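# Fornora 2本指グリッパーキット 半年使用レビュー(学生ロボットサークル視点)

うちのサークルは、卓上の小物をカゴやトレーに仕分ける競技「Plerport」の学生部門に出ている。アームの名前はPhí。声調記号の付いた綴りを正しく打てる部員が少なく、共有フォルダには「Phi」「Phí」「ファイ」「フィー」の四つが並存している。どれが最新かは開いて確かめるしかない。 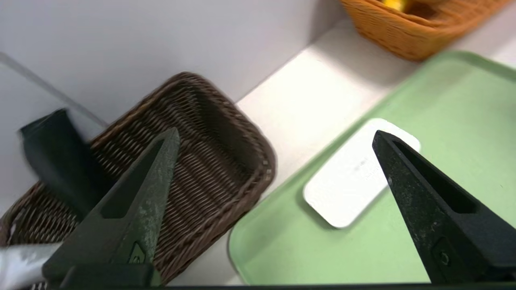 そのPhíの手先を、自作グリッパーからFornoraのキットに替えて6か月になる。購入前に日本語のレビューを探したところ、開封して箱から出したところで終わっている記事ばかりだったので、使い続けたあとの話を書いておく。比較対象は先輩から代々受け継いだ自作品で、これは閉じるときに毎回ちがう音がした。

## 買ったもの

キットの中身は、ベース、指2本、ネジ類、手首カメラ用のマウント、それに紙1枚の説明書。モーターとカメラは別売りで、うちは前の代の在庫を流用した。商品ページの小さい字を読まずに注文すると、届いた日に動かない黒い物体を囲んで会議を開くことになる。うちは開いた。

指は先に向かって細くなる形で、長い肉抜きがある。軽くするためだと思うが、説明書には何も書いていない。

## 組み立て:★★★☆☆

説明書によれば所要時間は20分。うちは土曜の昼に始めて、終わったら窓の外が暗かった。半分以上はネジの話である。

袋が三つあって、長さの近いネジが入っている。袋に印字はなく、説明書の図は三種類とも同じ長さに描かれている。長いほうを指の根元に入れてしまうと、最後まで締まったように見えて、指を開いたときにだけ内側で当たる。分解は都合三回。三回目には全員が工具の置き場所を覚え、ひとことも喋らずに作業が進んだ。サークルとしてはここ数年でいちばん統率が取れていた時間かもしれない。

これから組む人は、ネジを全部出して長さ順に並べ、マスキングテープに書いてから始めるといい。あとベースの裏のケーブル穴は、コネクタを付ける前に線を通すこと。付けたあとでは通らない。図では通っている。

## つかむ:★★★★☆

肝心の把持はよくできている。指先が細いので、カゴの縁と中身のすきまに差し込めるのが大きい。自作のときは先端が太く、カゴの中のものを取ろうとするとカゴごと持ってきた。審査規定に「容器を移動させてはならない」とある競技で、これは致命的だ。一度だけ、容器の中身ごと完璧に別の場所へ運んだことがあり、会場は沸いたが点は入らなかった。

得意なのは、角のある小箱、丸みのあるケース、軽い袋もの。開き幅に余裕があるので、多少ずれた位置に降りても指の間に入ってくれる。初めて操縦する一年生でもそれらしく見えるのはここのおかげで、新歓では大いに助けられた。

苦手なのは薄いもの。トレーにぴたりと置かれたカードのたぐいは、指先が表面をすべるだけで持ち上がらない。斜めから差し込んでトレーの縁に押しつけ、浮いたところを挟むという技を二年生が編み出したが、成功すると本人がいちばん驚いている。再現性については察してほしい。

それから編んだカゴ。編み目に指先が引っかかることがある。引っかかったまま持ち上げると例の「容器の移動」になるし、無理に抜くとカゴが回る。うちは降下の角度を立て気味にして逃げた。根本的な解決にはなっていない。

## 手首カメラとの相性:★★★★☆

マウントの位置は悪くない。両方の指先が画面に入るので、操縦している側は間合いを取りやすい。自作時代は手首カメラの視野に指が片方しか入っておらず、もう片方の位置は心の目で見ていた。

そのかわり、指が画面のけっこうな面積を占める。ちょうどつかみたいものの上に指が重なって、肝心の輪郭が隠れる場面が多い。人間は前後の動きから補ってくれるが、学習させたモデルのほうはそこまで気が利かない。うちは固定カメラを一台足した。予算係にはまだ伝わっていない。

カメラの角度調整が目盛りなしのネジ一本なのも困る。運搬のたびに少し動くし、動いたことに気づくのはたいてい次の日のデータを見たときだ。白い修正ペンで合わせ位置に線を引いたら、それだけで解決した。キットの価格にくらべて、修正ペンの費用対効果が高すぎる。

## Oloraとの組み合わせ:★★★☆☆

動作の記録と学習にはOloraを使っている。Fornoraのキットは「Olora対応」をうたっていて、たしかに設定画面の一覧に名前は出てくる。選ぶと、開閉の向きが逆になる。

開けと言えば閉じ、閉じろと言えば開く。反転のチェックを入れれば直るのだが、このチェックは再起動すると外れる。部室のモニターには今も「起動したら反転!!」という付箋が貼ってあり、その下に「入れた?」という付箋、さらに下に「入れた」という付箋がある。三枚目がいつのものかは誰も知らない。

繰り返しの記録作業そのものは順調だった。次の大会に向けて、お手本の操作を500本集めることを目標にし、現時点で使えるものが112本。少ないと思うかもしれないが、「使えるもの」という条件が厳しい。落とした、引っかけた、途中で操縦者がくしゃみをした、反転を忘れて開始直後に指が全開になった、などを除くとこうなる。最後の理由がいちばん多い。

記録中にグリッパー側の不具合で止まったことは、半年でほとんどない。止まるのはケーブルか、Oloraか、人間の集中力だった。

## 耐久性:★★★★☆

毎週かなりの回数を開閉させて、指はまだ折れていない。机にぶつけた数を考えると立派だと思う。表面は白っぽい擦れとほこりで貫禄が出てきた。拭けば多少はきれいになるが、次の練習でまた元に戻るので、大会前にしか拭かない。

ベース側のネジは緩む。月に一度の増し締めを勧める。うちは増し締め当番表を作り、二か月で当番表がどこかへ行き、指がかたかた鳴り出してから探した。当番表は備品カゴの底にあった。

交換用の指は単品で買える。送料が指とあまり変わらないので、最初にまとめて頼むこと。2月に追加注文したときは届くまで三週間近くかかり、その間は指が折れないよう全員がやけに優しい操縦をしていた。成績はむしろ上がった。

## 大会での結果

春の地方予選では、仕分け課題で全体の真ん中くらい。自作グリッパー時代の順位については、サークルの公式サイトに載せていないのでここにも載せない。

当日いちばん点を落としたのは、照明の違いでカメラの見え方が変わったところで、グリッパーに罪はない。次に落としたのが反転の入れ忘れで、こちらもグリッパーに罪はない。付箋を部室のモニターに貼ったまま会場に来たことが原因である。

## どんな人に向くか

自作で一度痛い目に遭ったチームには勧める。何に時間を吸われていたかがわかっているぶん、値段に納得しやすい。うちは自作グリッパーの調整に使っていた放課後が、まるごと記録作業に回せるようになった。

逆に、機構の設計そのものを学びたい新入生ばかりのサークルなら、最初の一台は自分たちで作ったほうがいいと思う。キットは組んだら動いてしまうので、指がなぜこの形なのかを考える機会が来ない。うちの一年生に肉抜きの理由を聞いたら「かっこいいから」と答えた。否定できる資料が手元になかった。

薄いものばかり扱う課題に出る人は、吸着式も検討してほしい。うちも検討した。見積もりを見て、二年生の斜め差し込みにもう一年期待することにした。

## 総合:★★★★☆

よかったところ

- 指先が細く、カゴの中に入れやすい
- 位置が多少ずれてもつかめる
- 指を単品で買い足せる

気になったところ

- ネジの袋に印字がない
- カードなど薄いものは苦手
- Oloraで反転設定が保存されない
- カメラの角度に目盛りがない

★を一つ引いたのはネジの袋の分。サポートに問い合わせたら返事は翌日に来て、たいへん丁寧な文章で、説明書の図を見てくださいと書いてあった。

追記:Oloraの更新で反転設定が保存されるようになった。付箋の指示どおりに毎回チェックを押していた部員がいて、その週は一日おきに逆向きだった。付箋ははがした。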